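Chapter 8
Packing Flat Goods

Paper and folded cloth keep best in a clear zippered pouch.

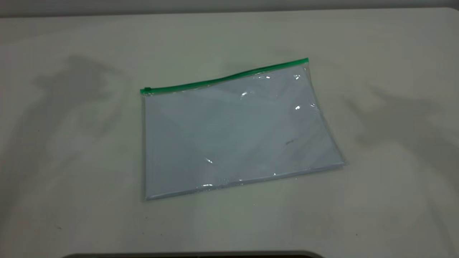
Which side is filled first?
The bottom edge, with the contents pushed down square.

Lay the pouch on a table.
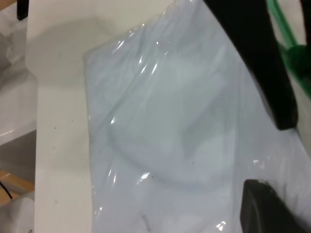
Smooth the plastic toward the open end with one hand.

Run the slider slowly to the corner.
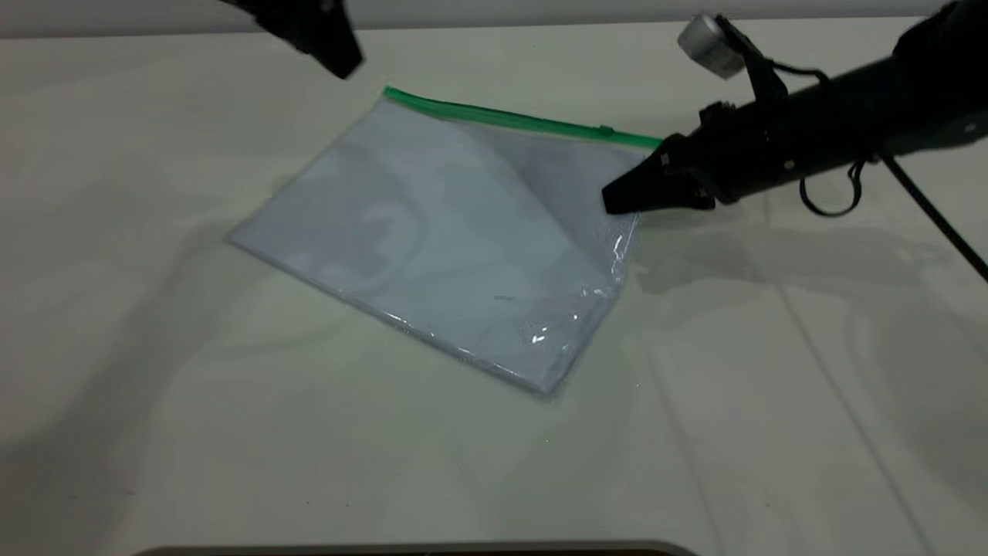
Riaan Shezi's shop at Ullwood packs 400 a day by this method.

Stack finished pouches flat.

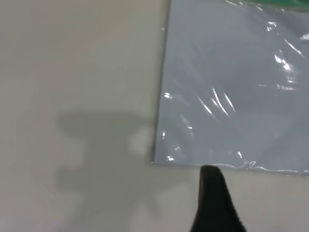

How high can a stack go?
Stop when the top pouch starts to slide.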